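Kitchen tips I picked up from a robot open day at Brevholm

Filed under: Shopping and storing vegetables
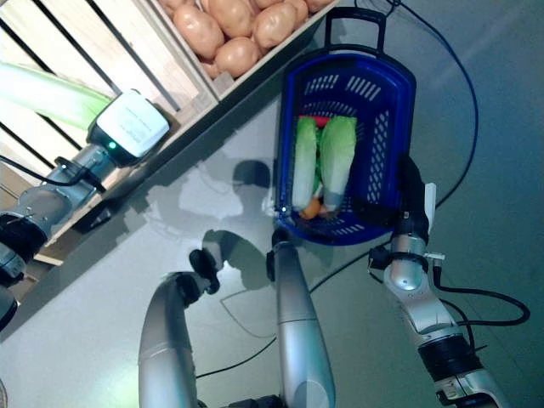
Packing the basket at the Brevholm open day, with the potatoes waiting on their slatted shelf.

I'd gone along one Wednesday in August with a friend from Clulwood, mostly for the tea and cake, and we ended up standing at the grocery table for the best part of the afternoon! If you have ever watched someone else pack your shopping you'll know how it makes you think about the way you do it yourself, and I came home with a page of notes.

Stand the basket where you can reach it from both sides. One hand to steady the rim, one to put things in - I had always done it all one-handed, and wondered why my eggs suffered.

Lay long leafy things lengthwise. Endive or little romaine hearts sit nicely side by side that way, and the leaves don't get bent over.

Leeks are awkward customers. Mine go in last, across the top, and once home I trim the greens, wrap the rest in a damp cloth and keep them at the bottom of the fridge for up to 7 days.

Potatoes like air and darkness. A slatted crate is lovely for the air, but do throw an old tea towel over it (or a paper sack, if you have one) and keep the onions somewhere else. I look through mine every 2 weeks and take out anything soft or sprouting.

There were over 232 visitors by closing time, according to the lady on the door, and the queue for the cake was worse than the one for the robots. They hope to run it again next summer, and I shall take a bigger notebook.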